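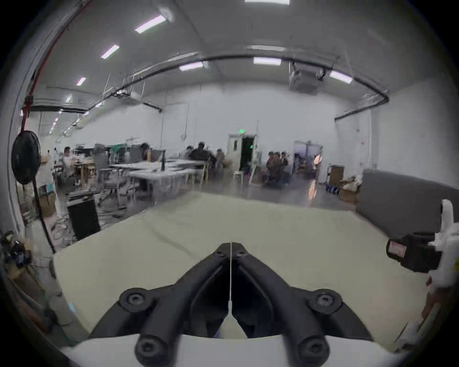 Nolska hand-held gripper, two-finger

Product page and care notes

The Nolska is a two-finger gripper worked by hand. It closes on small parts the same way the arm-mounted version does, so the same fingers can be tried on the bench first and moved to a robot cell later. It is sold by Chauke from the Tridcombe workshop, complete or as separate spares.

What you get

Gripper body in white, fitted with a pair of black curved fingers
One spare pair of fingers
Length of white cord, enough for three changes
Hex key for the finger bolts
Printed setup card

Fingers

The fingers are ribbed and curve in towards each other at the tips. They are held on with round-headed hex-socket bolts and can be changed without opening the body. A left finger will not fit on the right side. Spare fingers are sold in pairs only, as a new finger set against a worn one will not meet squarely.

Cord

A thin white cord runs down between the fingers from the tips towards the base. It should hang straight when the tool is at rest. If it has furred, flattened or picked up a kink, change it. Do not use fishing line or sewing thread in its place. Both have been tried at Irkevbridge and both slipped at the knot.

Setting up

1. Lay the gripper on a clear, flat table with the fingers pointing away from you.
2. Fit both fingers and put all the bolts in by hand before tightening any of them.
3. Close the fingers slowly and look at the tips from above. They should come in evenly from both sides.
4. If one side leads, slacken the bolts on that side, shift the finger and nip them up again.
5. Thread the cord from the tip end and tie it off at the base. Trim the tail short.
6. Tighten the lower bolts first, then the shoulder bolts. Firm hand pressure on the short end of the key is enough.
7. Open and close the tool 12 times and check the tips again.

Looking after it

Wipe the fingers with a dry cloth at the end of each day. Dust settles between the ribs and will mark pale parts. A soft brush clears it. Keep solvent off the white body – it turns the surface cloudy and we have no way of putting that right.

Check the bolts every 200 cycles during the first week of use and every 1,000 cycles after that. Change the cord at 2,000 cycles even if it looks sound.

Common faults

Tips do not meet: one finger has moved on its bolts. Repeat steps 3 and 4.

Fingers stay slightly open: the cord is too short or has caught at the base. Undo the knot and thread it again.

Clicking when closing: usually a loose shoulder bolt. Stop using the tool until it has been tightened.

Bolt turns but does not bite: the thread in the finger has gone. Fit a new pair. Longer bolts will foul the body.

Spares and repairs

Fingers, cord and bolt sets are kept in stock. Bodies are repaired at Tridcombe only, and the workshop is closed for part of August. Take the fingers off before posting and wrap them separately – loose fingers scratch the body in transit. Put a note in with the cycle count and what the tool was picking up.

Repair queries go to Albane Marchal at the Tridcombe workshop.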